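From: Sreekumar Palaniappan
To: Eddale site owners list
Date: January 31, 2026
Subject: Re: Paid links or email newsletter first?

Kaimal wrote:
> We have a small budget for the shop site and can't agree where it
> should go. One side wants to pay for a batch of directory links.
> The other wants to start a monthly newsletter. We get up to 81
> visits a day, mostly to old blog posts, and few of those people
> look at a product page. Has anyone on the list done either of
> these and kept figures?

I have done both, on the Finico site, so I can give you figures for one shop at least.

We bought directory links in July. The package was sold to us as 436 listings. Many of the directories were pages with no readers of their own, and the visits that came through them were hardly worth recording. Our search positions stayed where they were. I would not pay for it again.

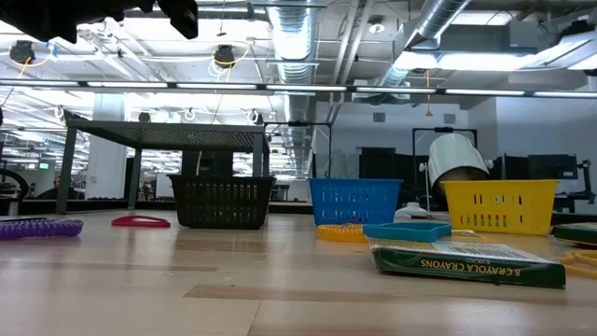
The newsletter has been slower to set up but it has brought people back to the shop. We put a sign-up box at the foot of each blog post and on the basket page, and the list now has 2,125 addresses on it. Keep each issue to one subject and send people to one page. If you sell storage, say, then an issue on plastic baskets could link straight to the page where the black, blue and yellow ones are listed together, with the colour as a choice on that page. We used to have a separate page for every colour and they competed with each other in search. Merging them took an afternoon and I should have done it years ago.

On your blog posts, check which ones get the visits before you spend anything. With us it was two posts out of the whole lot. I rewrote the first paragraph of each, put a plain text link to the matching product page near the top, and left the rest alone. Don't change the addresses of those pages. If you must, set up a permanent redirect from the old one and test it yourself.

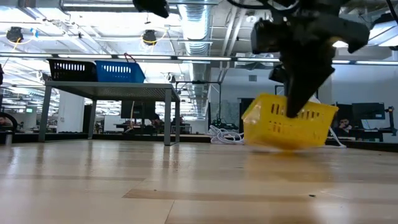 Yellow basket, with the black and blue ones on the table

For sending we use Floltia. It does what we need, though the reports are hard to read and I export them to a spreadsheet instead. Whatever you pick, make sure you can take your list of addresses out again, and that the unsubscribe link works on a phone. Ask people to confirm by email when they join. You will end up with a shorter list but fewer complaints.

One question back to you: are the visits you quoted filtered for bots? Ours dropped a good deal once I turned the filter on, and it changed which posts looked popular. If yours aren't filtered I'd do that first and leave the budget until you have a clean month to look at.

I can send the sign-up wording off list if it is any use.

Sreekumar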